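I have been meaning to write about the flower shelf since April, when my neighbor Cameron Pringle handed it over the fence and said I'd find a use for it. It's a plain flat board on two black metal frames, and for months it held mail. Mail and one glove, if you must know!

Then my aunt gave me her vases (more than 30 of them, wrapped in newspaper, bless her) and I finally cleared the thing off. I kept out my favorites and spent a whole happy afternoon moving stems from one to another, putting the kettle on, coming back and moving them again.
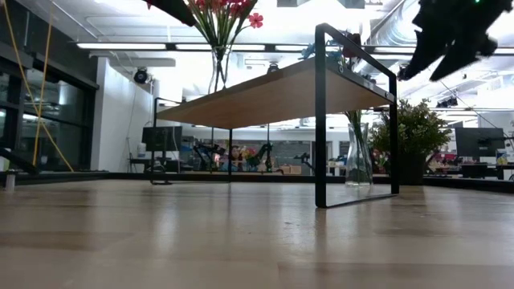
Gakville, November 20, 2023 — The tall vase with the flared rim won the top spot, with the reds and pinks in it, and I love how the stems cross inside the glass. The wavy one went underneath, next to the bushy green plant in its dark pot. I'm still not sure about the pale blue flowers so near the dark red. Océane says leave them, so I'm leaving them until the weekend at least.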